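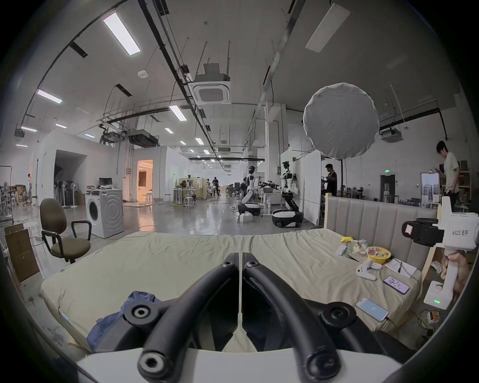 *The bed station on the main floor, set up for the cloth task with the hand-held grippers.*

**Bed station: lost recordings and a cable on the floor**

We had to throw out 243 recordings from the bed station in November. The fault was in the left gripper. A screw at the base of one finger had worked loose, and the finger closed 3 mm short of where the software said it was. On a hard object you would notice. On a cloth the fabric bunches up and hides the gap, so the operators carried on as normal.

Sabina Holub found it when she replayed a batch at Clollano and saw the jaw reading shut while the cloth slid out.

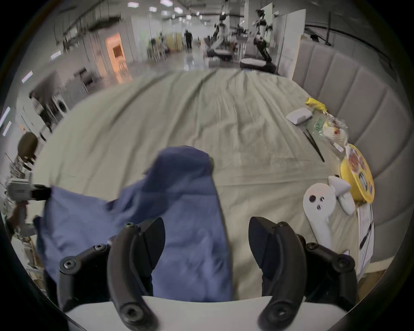 Skiltine have sent new screws and thread lock for all the kits. Until they are fitted, please do the following:

- Check both fingers by hand before you start, and again after every 40 recordings.
- Close the jaws fully and compare the reading with the card.
- If it is out, stop and tag the kit. Don't re-zero it and carry on.

The second matter is safety. Sebastián Rivadeneira caught his foot in a charging lead while stepping back from the bed. He wasn't hurt. Power strips are to be kept out of the walkway, and leads taped down before anyone picks up a gripper.

The target of 600 good recordings stands, but the deadline has been moved back. Report any loose finger to Sabina the same day.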